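Follex Sit-Stand Desk Frame: Five Months In
By Francine Turcotte
Last updated: September 18, 2021
Print this page | E-mail this article
14 shares | 6 comments

I did not want a standing desk. My back has been bad on and off since my twenties, and in that time I have been sold a kneeling chair, a wobble cushion and a footrest that squeaked. Every one of them came with a leaflet showing a smiling person with excellent posture. So when the Follex frame arrived in April, in two boxes that the driver left at the wrong end of the hall, I was already in a bad mood with it.

The Follex is a frame only. You get the legs, the crossbar, two motors, a control box and a keypad, and you supply the top. I had a plain slab from my old desk and used that. The frame cost me $380 before tax, and the seller, Ekgate, threw in a cable tray that I would not have paid for and am glad I didn't.

Assembly took an afternoon. The manual claims forty minutes, which might be true for someone who has done it before and owns a power driver. The drawings are small and gray, and step nine shows the crossbar the wrong way around. I found that out at step twelve. My neighbor Rajitha Selvanayagam came over to help me flip the thing upright, and you will need a second person for that part whatever the box says. The bolts were all there. Two of the wood screws stripped on the way in, and I replaced them with some from a jar in the garage.

Once it was up, the desk worked. I'll give it that. It goes from sitting to standing height in the time it takes to pick up a coffee cup, and the motors make a low hum that doesn't carry into the next room. The keypad has four memory buttons. I use two. It also has a reminder function that beeps when you've been sitting too long, and I turned that off on the second day.

Now to the wobble. Follex says the frame is "rock solid at any height." At sitting height I agree. At my standing height, and I am not tall, the screen shakes when I type. It isn't violent, but I notice it, and I notice it more when I'm tired. Front to back is worse than side to side. Tightening everything again after a month helped for a week or so. A friend who is over six feet tried it and made a face.

The weight limit is another claim I would take lightly. The box says 124 kilograms, and I have no plans to find out. What I can tell you is that with two monitors, a printer and a row of binders on it, the desk slowed down going up and once stopped halfway with an error code. Taking the printer off fixed it. The manual's page on error codes is two lines long and tells you to hold the down button.
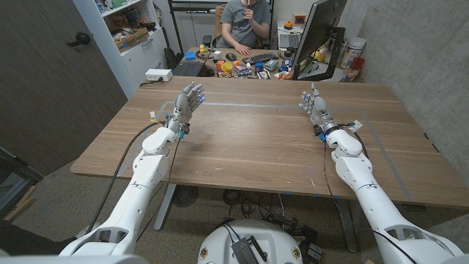 Then there is the question of whether standing does anything for you. The brochure has a good deal to say about energy and calories and focus. I kept a log for the first six weeks, mostly so I could complain accurately. My back was a little better in the afternoons. My feet were a lot worse until I bought a mat, and a decent mat is another fifty or sixty dollars. My work got done at the same speed as before. By July I was standing for an hour after lunch and sitting for everything else, and that's where it has stayed.

I also tried the Gakus converter, the kind that sits on top of a desk you already own. It takes up most of the surface and the lift is stiff, but it was half the price and needed no tools. If you only want to stand for an hour a day it might be the smarter buy. The Fontes frame is supposed to be steadier than either. It also costs more than twice what I paid, so I haven't tested it and won't be.

Customer service deserves a paragraph. I wrote to Follex about the drawing in step nine and got a case number, 1521, and a reply eleven days later asking me to rate the reply. I wrote again about the wobble and was told to check that my floor was level. My floor is level. The five-year warranty covers the motors and the frame but leaves out the keypad, and the keypad is the part I'd expect to go first. The plastic around the down button has already started to lift at one corner.

Would I buy it again? At $380, probably not. On sale for under $300, with a small screen and a light load, maybe. Check your own standing height before you order, measure from the floor to your elbows with your shoes on, and add the price of a mat. If you can find one set up in a store, lean on it with both hands at full height and type something.

Print this page | E-mail this article
6 comments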